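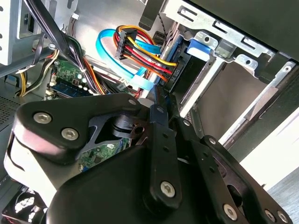
How much extra length should I leave on a cable?

For a cable that stays in one place, leave enough to make one loose loop as wide as your hand. If the thing at the end must be pulled out from time to time, like a printer or a computer under the desk, leave as much as the distance you pull it, plus this same loop.

I received this question several times after my page about desk lamps, so I decided to write the whole method. It is for a room where a person works at home, with a desk, a few devices and too many cords. It needs one free afternoon. You don't have to buy much, and I ask you not to buy anything before step 3.

Step 1. Take everything out

Turn off the devices in the normal way, then unplug them. Before you pull a cable from the back of a device, put a piece of paper tape on it and write where it was. I use short words: SCREEN, ROUTER, LAMP LEFT. Write it on both ends. When I did this in my apartment in November I had 41 cables on the floor, and for many of them I could not say what they were for.

Make one pile for the cables you use each day and a second pile for the ones you use sometimes. All the others go in a box with the month written on the lid. Don't throw them away yet. My neighbor Patricio Pacheco gave away his box the same evening and then had to borrow from me the cord of his own scanner.

Step 2. Look at each cable

Pass the cable slowly between your fingers. If you feel a cut, a flat place or a hard bend, put it apart. A power cord with damaged cover should not go back in the wall, also when it still works. Don't repair it with tape. Wipe the good ones with a cloth that is only a little damp and let them dry fully.

Step 3. Decide the paths

Keep the power cords on one side of the desk and the thin cables on the other side, if the room allows it. Draw it on paper. Measure with a string, following the corners, and add the extra length I explained at the beginning. My longest path was 285 centimeters, and the string told me that the cord I wanted to use was too short. 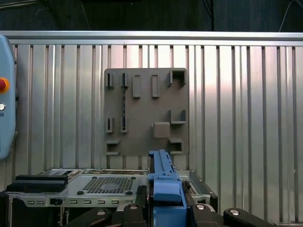 Cables that you plug and unplug often need a place on the wall, at the height of your hand. If they live on the floor you will step on them, and in a drawer they make knots. You can use a wooden board with hooks, or a molded piece. The square gray panel on the ribbed metal wall is a good form to copy, with its narrow vertical slots, its hooks and a small box with open top in the corner. A thin dark cable runs straight down the face of it, and this is how I would like every cable to go: down, with no crossing. Put small adapters in the box part, and leave the slots for things that are long and thin. Before you drill in your own wall, check for pipes and electric lines.

Step 4. Fix them, but not too strong

Use hook-and-loop strips. Plastic ties are cheap, but you need scissors each time you change something, and it is easy to cut the wrong thing. Close the strip so that you can still move the cable inside it with one finger. I put one strip near each end and one at each corner. Don't put a strip exactly on a bend.
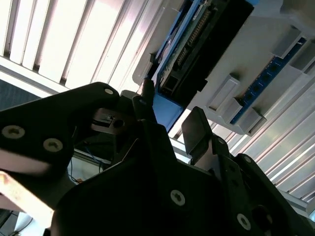 The corners are the place where most people lose patience. Make the turn wide, like a road for a bus. If the cable wants to stand up, it is twisted; take it out, let it hang from one end for a few minutes, and try again.

The power strip should be easy to reach and should have air on all sides. Don't cover it with a cloth or close it in a box without openings, and don't connect one power strip to a second one.

Step 5. Connect and test

Plug the devices back in one at a time, following your labels. Turn each one on before you go to the next. When all of them work, change the paper tape for better labels, because paper tape becomes yellow and falls after one summer.

I look at my cables again 2 times a year. It takes me less time than making coffee for guests, and usually I only find one strip open and some dust behind the desk.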